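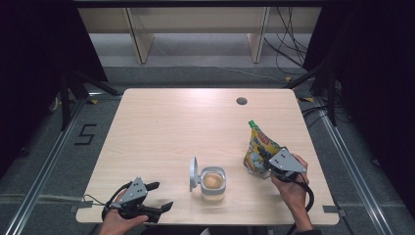 She has been packing snacks for other people for 22 years, first for her own kids, then for half the soccer club, and these days for anyone who turns up at the Surkutton community kitchen with a lunch bag and a worried look. When I asked if we could talk about snack pouches for an hour, she laughed and put the kettle on. "An hour? Love, you'd better take your coat off."

We started with the squeezy pouch, the sort with the screw cap and the cheerful colours all over it, because it's what most parents write in about. She isn't snobby about them, which surprised me a little.

"I know people get cross about pouches," she said. "But you try giving a two-year-old a bowl of stewed apple in the back seat of a car! What I say is, have one on the go and get out the bowl when you're home. And keep the cap. I had a jar of caps on the windowsill for years, the green ones and the orange ones, and my youngest sorted them every rainy day until he started school."

Her favourite trick is to stand the pouch up in a mug in the fridge, cap to the ceiling, so it doesn't end up squashed under the cheese. She also writes the opening day on the back in marker, and she is firm about that one. "If you can't remember when you opened it, out it goes. I don't care how much is left."

From there we wandered on to little tubs with flip-up lids, and I should say that this is a woman with strong feelings about lids. She likes them hinged. A loose lid, in her experience, lives in the drawer for a week and then leaves home.

"With a hinged one, a child can open it and it's still all in one piece. Clear sides, too, if you can find them. Then you can see what's in there without opening every blessed thing in the cupboard." She fills hers with hummus, or yogurt, or a spoonful of nut butter for the grown-ups, and never quite to the top. "Leave a finger's width. You'll thank me when it's been upside down in a knapsack all morning."

I asked how she sets up when there's a whole batch to do. She clears the table completely, she told me, even the fruit bowl, and brings out one kind of thing at a time. Pouches first, tubs after, and anything crumbly at the very end so she only has to wipe down once. She had a go at doing it all together one May, for the Kemero picnic, and found a tub of raisins in the cutlery tray in the middle of summer.

By then the tea was cold and we'd gone well past the hour. I asked if she ever gets tired of it. She thought about that for longer than I expected, turning her cup round on its saucer.

"I get tired of washing up," she said. "I've never minded the packing. You're thinking about the person the whole time, aren't you? This one won't eat the lumpy bits, that one needs it opened a crack first. It's a nice way to spend a morning." Then she sent me home with two oat bars and a tub of hummus, lid firmly down.

Filed under: Family Kitchen, Lunches, Conversations

Last updated in May

3 comments

prairie_mum: The mug in the fridge! Doing this tonight. Ours always slide down behind the milk.

Trirkis Gran: We kept the caps too, for counting games. My grandson still has favourites.

lunchbag_dad: Does anyone have a good way to dry the hinged tubs? Mine hold water in the hinge no matter how I stack them.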